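Uma manhã na casa de acolhimento da Ludach

Cheguei a Junalitz num sábado de junho, às nove e pouco, com o convite impresso e pouca vontade de ser convencida. A Ludach abre as portas uma vez por ano aos doadores e a quem escreve sobre trabalho infantil, e eu já fiz visitas destas que cheguem para saber que as crianças estão sempre penteadas nesse dia.

Recebeu-nos Diarmuid Mulcahy, irlandês, diretor do programa há 6 anos. Fala bem, talvez bem demais. Segundo ele, a organização retirou 200 crianças das pedreiras e dos fornos de tijolo da região e tem 30 a viver na casa. Perguntei o que significa "retirou". Uma criança que passou três semanas no centro e voltou para a mesma família endividada conta? Conta, respondeu, desde que tenha havido acompanhamento. Pedi para ver como se regista esse acompanhamento e fiquei de receber os documentos por correio eletrónico. Ainda os espero.

A visita seguiu pelos dormitórios, pela cozinha e pelo edifício novo, onde os mais velhos começam a formação profissional. O folheto chama-lhe "um caminho para fora da servidão". Vi mesas e muita boa intenção, mas ninguém me soube dizer quantos alunos do ano passado têm hoje contrato assinado. 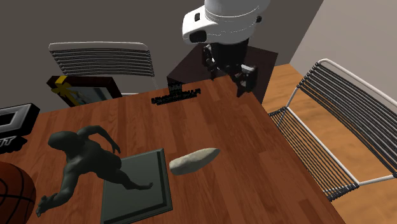

Braço robótico junto ao canto de uma mesa de madeira, em simulação por computador.

A conversa mais útil foi com uma assistente social da Edora, a associação local que faz as visitas às famílias. Explicou-me que a dívida que prende uma criança ao forno pode ser de 700 na moeda de lá, uma quantia que o patrão vai engordando com comida e remédios. Pagá-la resolve pouco se no inverno seguinte o pai voltar a pedir adiantado. Disse isto sem baixar a voz, com o diretor a dois metros, e ganhou a minha consideração.

Ao almoço apresentaram o relatório da consultora Mägi, encomendado e pago pela própria Ludach. Conclusões muito favoráveis, anexos em falta. Não falei com nenhuma criança, e nisso a casa fez bem em não ceder.

Saí às três. Não dei dinheiro à entrada nem à saída, e voltei a escrever a pedir os registos.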